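Progress report to the Govindasamy Fund, December 2018
Project: Purura Song Days
Prepared by Mitra Khosravi, project coordinator

Since our last report we have selected the songs for the contest evening. We received entries in 20 languages, more than we expected, and the jury needed two extra meetings to listen to everything. Pantelis Tzanetos led the jury and wrote a short comment to each songwriter, also to those who were not chosen.
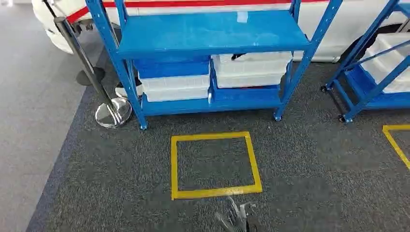 The rehearsals with the house band began on time. Seven songs now have a finished arrangement. The others wait for sheet music, which Rostam Mazandarani is writing out by hand from the recordings - slow work, but he is on schedule.

Tickets went on sale at the Cotgate hall and we have sold 1,000 until now. The hall has 1,550 seats. The school choirs will receive their places free of charge, as we agreed with you.

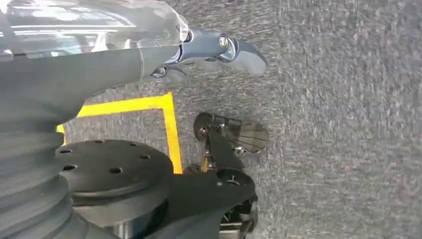 Gray speckled carpet, with part of a robot arm at left.

One point is behind plan. The translation of the lyrics for the program booklet should be ready already, but two translators had to stop. Gladys Pacheco has found replacements and we expect the full text in February. The printer, Grindero, accepted the later date without extra cost.

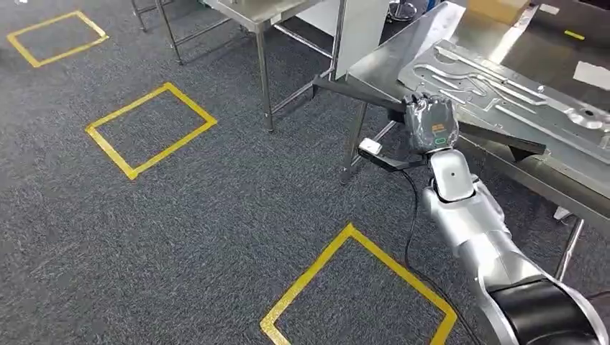 Spending is within the approved budget. We ask your permission to move the unused travel money to sound equipment rental, because most singers live near the city. Sushil Rathore will send the detailed table separately.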